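Laying the Breakfast Table: A Study of Everyday Tableware in a Shared Kitchen

Project report
Authors: Darmawan Kusuma and Widad Awwad
Submitted 23 June 2018

1. Background

The project was carried out as part of the second-year module in Product and Household Studies. Students were asked to choose one ordinary meal and to report on the objects needed to lay the table for it. We chose breakfast, as it is the meal most often eaten alone and in a hurry in the Hakim residence, where both authors have lived during the course.

The main question was how much of the table a simple cereal breakfast takes up, and whether the bowls supplied to residents suit the food that is put in them. A second question, added at the request of our supervisor, concerned the cereal box itself and where it is kept during the meal.

2. Items used

The setting was kept small. It consisted of a wide, shallow teal bowl, a deeper bowl with a blue and white pattern of stars and hexagons, a clear glass cup and a box of strawberry yogurt cereal. A round woven placemat in cream was laid under the two bowls. 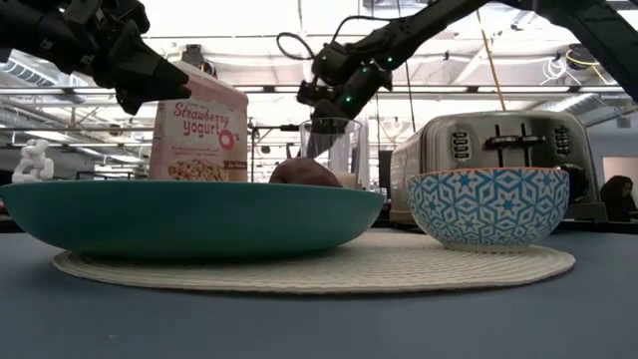

Residents were asked to fill in a short form on their breakfast habits, and 15 forms were returned. The form covered the choice of bowl, the use of a placemat and the place where the cereal box is stored between meals. Replies were read by both authors separately and then compared.

The table assigned to us was 900 mm wide and 700 mm deep. A longer table had been promised but was in use by the Prullow group until July, and the plan was altered accordingly.

3. Findings

Most residents preferred a deep bowl for cereal. The reason given most often was that milk is less likely to spill when the bowl is carried to another room. The shallow bowl was thought better for fruit or bread, or for food shared between two people. Several replies described it as too wide for the cupboard — a complaint we had not expected and did not ask about.

The placemat was well liked, although opinions differed on its size. One mat holds two bowls but leaves little space for a spoon beside them. Residents who eat at the window end of the kitchen said that they did not use a mat at all.

The cereal box proved the most awkward item. It is tall and light, and when it stands behind the bowls it hides whatever is placed at the back of the table. Those who pour from the far side must also lift it over the tableware.

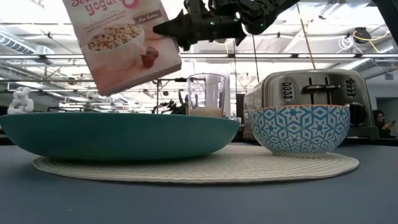 Figure 2. The cereal box raised and tilted above the table, with the teal bowl and the patterned bowl on the placemat.

4. Recommendations

We recommend that the residence keep deep bowls on the lower shelf, within easy reach, and move the wide bowls to the open rack. The box should stand at the side of the setting, nearest to the person pouring. A second placemat should be provided where two people eat together.

Storage jars were considered as a replacement for the box. Residents were divided on this point — some wished to keep the printed information to hand — and we make no recommendation. The returned forms are held with the module papers and may be consulted on request to either author.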